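Caderno de oficina, Tukbridge
Avaliação de equipamento: conjunto de garras manuais Rutherford
Entrada de 25/4/19
Partilhar 3 | Comentários

Prosseguiu-se a apreciação do conjunto Rutherford, cedido pela Plosberg a título de ensaio. A proposta compreende as ferramentas manuais com dedos paralelos, as almofadas de substituição e o serviço de assistência. O trabalho registado nesta entrada respeita à manipulação de vestuário em cima de uma cama, com cobertura estampada, por ser a tarefa em que o caderno de encargos é mais exigente.
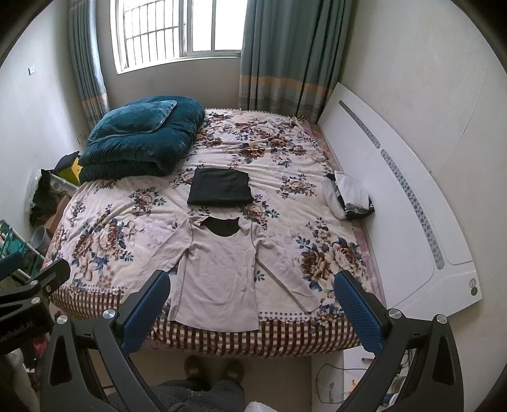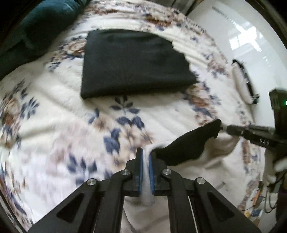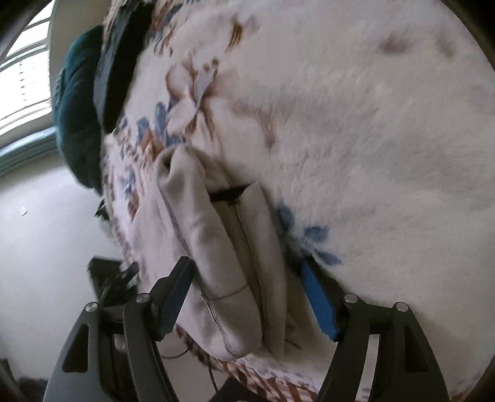

Maarten Verhoeven observou que a ficha do fornecedor indica 3.000 ciclos de abertura e fecho por par de almofadas, sem dizer com que tecido nem com que força, e que um valor assim não serve para planear a reposição. Pediu que o dado ficasse fora do parecer até a Plosberg esclarecer o método. O pedido foi aceite.

Ergonomia. As sessões foram limitadas a 40 minutos. O peso do conjunto é aceitável na primeira metade; depois disso, o pulso tende a rodar para fora e a aproximação ao tecido passa a fazer-se de lado. Ewan Sutherland considera que o punho deveria existir em dois tamanhos. A documentação entregue refere um único tamanho e não menciona qualquer adaptador.

Preensão. As almofadas azuis aderem bem a malha e a algodão. Em coberturas de pelo alto, os dedos apanham com frequência a peça e a superfície de baixo em simultâneo, em especial quando a peça é fina. Na segunda imagem, os dedos da ferramenta ao centro seguram tecido branco, enquanto a outra garra prende a ponta da meia preta. Recomenda-se que o protocolo distinga os dois casos (preensão da peça e preensão do suporte), visto que a grelha atual os junta na coluna «contacto». Thenmozhi Namboodiri ficou de rever a grelha.

Peças dobradas. A espessura foi o fator mais sensível. Com várias camadas, a abertura máxima chega, mas o ângulo de entrada tem de ser corrigido a cada tentativa, e a correção depende muito do operador. Não se conseguiu ainda separar o que é limitação da ferramenta do que é falta de treino. Fica em aberto. Magnus Tennant propõe repetir com um operador sem experiência anterior e com a mesma sequência de peças, antes de se tirar qualquer ilação.

Cabos. Questão já levantada na entrada anterior. O manual descreve a fixação ao antebraço com uma fita que não vinha na caixa. Usou-se fita de velcro da oficina. Solicitar a peça original ou a respetiva referência.

Articulações. Sem folga percetível no fim da sessão. Os parafusos foram verificados com a chave fornecida e nenhum precisou de reaperto. Convirá repetir a verificação no final de abril, com registo do binário, uma vez que a chave dinamométrica estava em calibração.

Custos. O par de almofadas figura na proposta a 69 euros, com portes à parte. O serviço de assistência é faturado anualmente e obriga ao envio do equipamento para Tutby, com prazo de devolução não especificado. Blair Swanson entende que esta cláusula é o ponto mais fraco da proposta e que deve ser negociada antes do preço das almofadas. A oficina subscreve essa posição e sugere que se peça uma unidade de substituição durante o período de reparação.

Pendentes:
- resposta da Plosberg quanto ao método de ensaio das almofadas
- fita de fixação do cabo, em falta
- nova grelha de registo (T. Namboodiri)
- repetição com operador sem experiência (M. Tennant)
- prazo de devolução de Tutby, por escrito

Parecer provisório: favorável à continuação do ensaio, sem compromisso de aquisição. O conjunto permanece no armário fechado da oficina e a requisição faz-se na folha habitual, com indicação da hora de entrega. Pede-se que as almofadas usadas não sejam deitadas fora, mesmo quando gastas; devem ser guardadas em saco identificado, com a data e o tecido em que trabalharam.

Este sítio utiliza cookies para melhorar a navegação. Ao continuar, aceita a sua utilização. Aceitar | Saber mais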